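4.2 Trying the kit on bathroom work

We bought the Levham bathroom task package in the spring, mostly because I was tired of writing my own task scripts and wanted to see what somebody else's looked like. Levham sells it as an add-on for a humanoid with two multi-fingered hands. You get a task library, a teleoperation client and a grading tool that scores each attempt from the head camera and the joint logs. There's a hardware support plan too, but we skipped that (our budget was already looking pretty sad).

Setup took us 2 days, and most of the first one went to the network. The client wants a wired connection, and it complains loudly if it doesn't get one. Once we were past that, I liked it a lot more than I expected to! The operator view is clean, the latency readout is always in the corner where you want it, and you can restart an attempt without restarting the whole session. The Thevar client we used in our earlier work never let us do that, and I lost a lot of afternoons to it.

We ran the package on a mock bathroom with a marble counter, a sink and a towel bar. The library splits its tasks into counter tasks and wall tasks, and we started with the counter because the objects there are small and the hands have to come in over the front edge. Figure 3 has the robot's own view at the vanity (a) and at the towel bar (b). 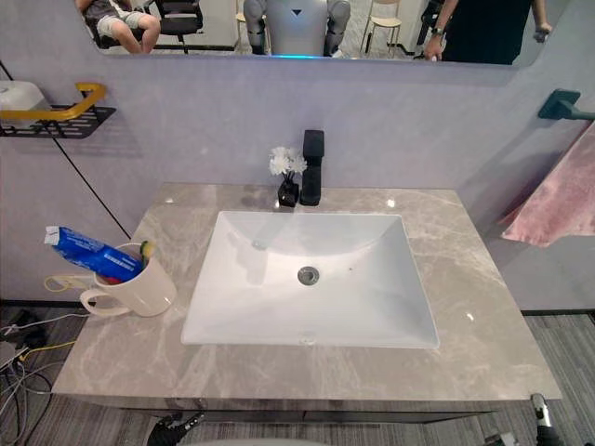
What I really wanted to know was how much the grading tool could be trusted. We collected 500 attempts and graded all of them by hand as well, without looking at the tool's scores first. On counter tasks the two sets of grades mostly matched. On wall tasks we disagreed with the tool on 23 attempts, and when I went back through them they were nearly all towel attempts. The tool likes a tidy outline. If the cloth hangs in a bunch it tends to mark the attempt as failed, even when the written goal only says the towel has to be on the bar. I'd call that a mismatch between the rubric and the scorer, and you can fix part of it by lowering the shape weight in the config file — it's on the second settings page and the manual barely mentions it.

Cloth also made us fussier about where the robot stood. The package has a fixed start pose for every wall task, and ours needed nudging before the bar and the floor both fit comfortably in the head view. We saved 5 start poses in the end and let the operator pick.

Figure 3. Head camera views from the mock bathroom. (a) The vanity, with the sink and mirror. (b) The towel bar, with a pink towel over it and both hands low in view. 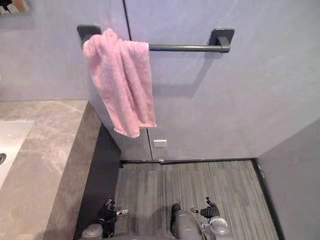 Miruretti read a draft of this section and thought I was being too easy on the scorer. In that reading, a grading tool that needs its weights changed before it agrees with its own written goals shouldn't be sold as ready to use, and any lab without time for hand grading would simply publish the wrong numbers. That's fair, and I've kept the hand grades as our main result for the wall tasks. I'd still buy the package again for the client and the counter tasks alone. Levham says a new cloth rubric is due in August, and we plan to rerun the towel attempts on it from the saved logs.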